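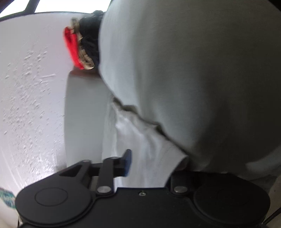
The second half of the grant year at the Plestlow furniture reuse shop in Vellcombe went mostly to plan. Collections ran every week, the repair bench was staffed on all but a few days, and we moved to the new intake form in November. The form now has a line for fixings, which the old one lacked. Many of the chairs and bed frames we take in have bolt heads standing proud of the wood, and these tear sheets and scratch walls on the way upstairs. A small screw set down into a flat dark housing, like the one in the photo, has nothing to catch on, and the form asks intake staff to note whether fixings are recessed in that way or need to be replaced.

This report covers the period since our last letter to the Benavides Fund. It follows the headings in the grant agreement, with spending at the end.

## Items collected and placed

We collected 1,706 items and placed 1,263 of them with households. The rest are in one of three groups: waiting at the store, waiting for repair, or broken down for parts. We don't yet have a clean split between the first two, as some pieces were logged as ready before the repair check was done. Rokeya Gazi is going through the shelves bay by bay and will send the split with the next report.

Tables and dining chairs move fastest. Wardrobes move slowest, mainly on account of size. Most of the apartments we serve are on upper floors with narrow stairs, and a wardrobe that can't be taken apart will usually come back on the truck. We have stopped accepting one-piece wardrobes unless a household has already asked for one and measured the stairs.

Mattresses are still outside the program. We had several requests from caseworkers and passed them on to the county.

## Waiting time

There are 42 households on the waiting list at the time of writing. The usual wait from referral to delivery is nearly 14 days. The agreement asks us to keep it under three weeks, and we have done so apart from one stretch when the truck was in the shop for a clutch. During that time we rented a van, but it has no lift gate and could only be used for small loads.

Referrals come in unevenly. The end of the month is always busy, when leases change over. We tried holding back a delivery slot on Tuesday for urgent cases and it filled every week, so we have kept it.

## Repair and cleaning

The repair bench handles loose joints, missing feet, drawer runners and drawer bottoms. We no longer strip and refinish tabletops unless the surface is lifting. It took too much bench time, and the households we asked did not mind a worn finish.

Upholstered pieces take the longest. Each one has to have its fire label checked and its seams gone over by hand, then it is vacuumed and cleaned with the extractor. Pieces with no fire label are turned down at the door. Light colors are the hardest to bring back, and a pale gray seat like the one in the second photo will show every ring left by a careless cleaning. We now clean the whole cushion from seam to seam and leave it overnight before anyone decides whether a second pass is needed. Seams on the arms are checked at the same time. They tend to open where people push themselves up to stand.

We lost some upholstered stock to a roof leak over the back bays. The landlord has patched the roof. Soft furniture has been moved to the street side of the building, and the back bays now hold only metal bed frames and shelving on pallets.

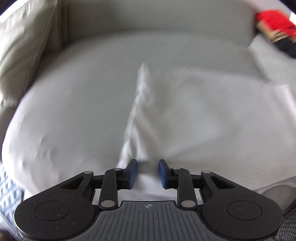 ## Stock system

We changed over to Plirnis for stock and deliveries. The old spreadsheet could not be opened by two people at once, and drivers were working from a printout that was often out of date by lunch. In Plirnis the driver marks an item as delivered on the phone and it comes off the list right away.

The changeover was slower than planned. Old records had three different spellings for the same types of item, and these had to be merged by hand before they could be loaded. Tags printed on the first label stock also fell off cold metal. We have changed to tie-on tags for bed frames and kept the stickers for wood.

Still to do on the system:

- Add stair and doorway measurements to the household record
- Set up a field for items held for a named household
- Train the two newer drivers on returns
- Close out old entries that have no tag number

## Staffing

The second driver position was open for part of the period and has been filled. Rokeya Gazi took over the repair bench full time and now also signs off all upholstered pieces before they go to the floor. We still need someone at the front desk on Saturday mornings, when most drop-offs come in. For now the bench closes early that day and Rokeya covers the desk.

All drivers have redone the lifting course. There was one minor injury, a pinched finger from a folding bed frame, with no time lost. Folding frames are now strapped shut before loading.

## Spending

Wages and rent are on budget. Vehicle costs are over, due to the clutch and the van rental. Cleaning supplies are also over. We have covered both from the unspent part of the training line, as the agreement allows, and the figures are in the attached sheet.

We would like to ask the fund for permission to move the remaining training money to a second extractor. The one we have is in use most of the day, and upholstered pieces are waiting for it. A quote from the dealer is attached behind the spending sheet. If this can be approved before the next payment, we will place the order then.

Tahsin Siddiqui
Program manager, Plestlow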